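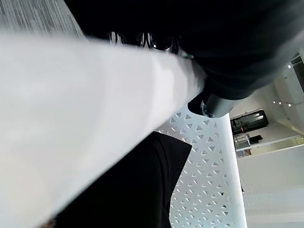
Questions about the Wihongi recordings

Last changed March 2018. If your question is not answered on this page, please write to Aroha Ashby at the Erninstead office.

What is Wihongi?
Wihongi is our collection of recorded household tasks for robots with two arms. Each recording has the video from all cameras, the positions of the joints and a short sentence which tells the task. A learning system uses these recordings as examples and tries to copy what the arms did in a similar situation.

How many recordings are there?
At this moment 1403. From these, 534 are laundry tasks. The others are mostly kitchen and table tasks, and they are recorded by our partners in Badeck.

Who moves the arms?
A trained operator. For the laundry set it was Marcus Sorensen and Tamsin Gilchrist. They guide the arms from a station, and the robot repeats their movements with a small delay. No task in this collection is done by the robot alone.

Why are some wrist pictures so blurred?
The wrist camera travels together with the arm, so a quick turn gives soft edges and a tilted room. In such a picture the nearest arm can cover a big part of the view. We keep these pictures. The learning system will meet the same blur when it works, and if we remove it from the examples the training becomes too clean. Only recordings where a camera has stopped completely are taken out.

Can I use only the head camera?
Yes, many people start like this. The head view shows the two arms together with the basket and the machine, and for folding and lifting it is often enough. For taking small things from inside the drum we advise to add the wrist views also.

What counts as one example?
One example starts when the arms leave the rest position and ends when they come back to it. In the laundry tasks this can be a long time – one piece of clothing after another, with the basket on top of the washer and the door open. Noeline Merrick then marks the smaller steps by hand: reach, grip, lift, release. You can train with the full example or only with the steps.
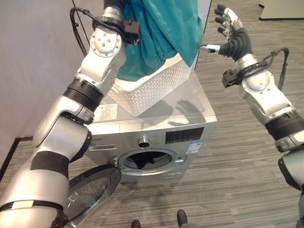
Do you keep the failed attempts?
We keep them, with a mark "failed" in the list. A cloth that slips from the grip and is taken again is not a failure for us. It stays as a normal example, and we find these corrections very useful for training.

Is the start position always the same?
No. Before each recording the operator's helper changes the clothes and turns the basket a little. We do this on purpose, but the washer stays in one place for the whole laundry set. Please remember this limit when you test on another machine.

How do I open the files?
With the Irnivach reader, version 2 or newer. Version 1 can open the video but loses the joint positions. Please load not more than 5 recordings at one time on a usual office computer.

May I send my own recordings?
Yes, we are glad to receive them. Write first to Carleen Tipoki and she will send you the form for the task sentences. Recordings without task sentences we must send back.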